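Sorting the small-town notes

I have been meaning to write up the emergency notes from Fliltum for a long time. Most collectors pass over them. They are small, printed on one side only, and the paper is poor. I bought my first one in a mixed lot years ago and didn't know what it was until I found the town name under the fold.

The notes were issued by the town savings office when small change ran short. There were three values: 5, 10 and 25. The 5 is the one you see most. The 25 is scarce in any condition, and I have only handled two that weren't torn or taped.

The office had no press of its own, so the job went to the Grīnberga print shop, which mostly did labels and ledger sheets. You can tell. The border on the 5 is the same run of leaves the shop used on its jam labels, and the number panel is a ledger rule turned sideways. The 10 has a better border, with small stars in the corners. I think the shop bought new type between the two jobs, but I haven't found a bill that proves it.

The wording changed once. The first run says "payable at the office on demand". The second says "payable at the office in sums of one hundred or more", so a person holding a few small notes had to save them up or spend them in town. The change shows up on the 5 and the 10. I have never seen a 25 with the second wording, and I doubt there is one.

Serial numbers were put in by hand with a numbering stamp. On the 5 the lowest I have recorded is 35 and the highest is 2534. The first wording stops at 987 in my list and the second picks up not long after, although there is a gap between them that I can't close yet. On the 10 my list is too short to say much. If you own one, the number and the wording are all I need.

There is one signature on each note. It is a stamp on the 5 and in ink on the other two. The ink has gone brown on every note I own, and on one of them it has eaten through the paper at the long downstroke. 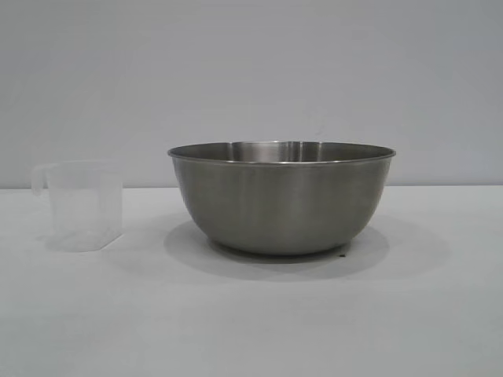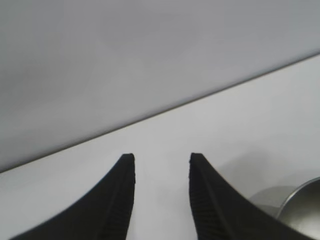 Two views from the same place, the first with the mixing bowl and the measuring cup.

The town of Skumberg, up the valley, put out its own notes a few months later, and the two get mixed up in dealer lists. They are easy to tell apart once you have both on the table. The Skumberg notes are a little wider and have a plain back with a round office stamp in violet. Fliltum notes have no back stamp at all. If a seller shows you a Fliltum 10 with a violet stamp, ask for a picture of the front, and look for the stars. No stars means Skumberg.

Paper is the other test. Fliltum used a thin tan stock that shows short dark fibers when you hold it to a lamp. Skumberg used something closer to writing paper, and part of a maker's watermark turns up now and then. I have a piece with the letters "Eren" and then the edge of the sheet. I assume that's a mill name. I haven't been able to trace it.

As for what they cost, a worn Fliltum 5 is still cheap. I paid 180 for my better 10, with the second wording and all four stars sharp, and I thought that was fair. The same dealer wanted much more for a 25 with a corner gone, and I left it there. I still think about it now and then.

A word on cleaning, because I get asked. I don't. One of my early 5s had been washed and pressed by whoever had it before me, and the stamped number had bled out into a pink cloud. You can read the first digit and guess at the rest. A dirty note with a clear number is more use to me than a bright one with no number.

I keep mine in clear sleeves, one to a page, with a slip behind each giving the value, the wording, the serial and where I got it. The slips started out in pencil and some of the early ones are getting hard to read. I spent most of October going back over them and found two notes entered twice, and one 10 I had written down as a 5. The corrected list is shorter than the old one by two lines.

What I would most like to see is a 5 from the gap, with either wording. I would also like to know what happened to the notes that were turned in. The savings office ledger says they were "cancelled and put away", and the next page is missing. I have never seen one with a punch hole or a pen cross, so either they were burned later or there is a box of them somewhere.

Next time I'll do the Skumberg notes properly, starting with the violet stamps. There are two sizes of those and I only have one good example of the smaller.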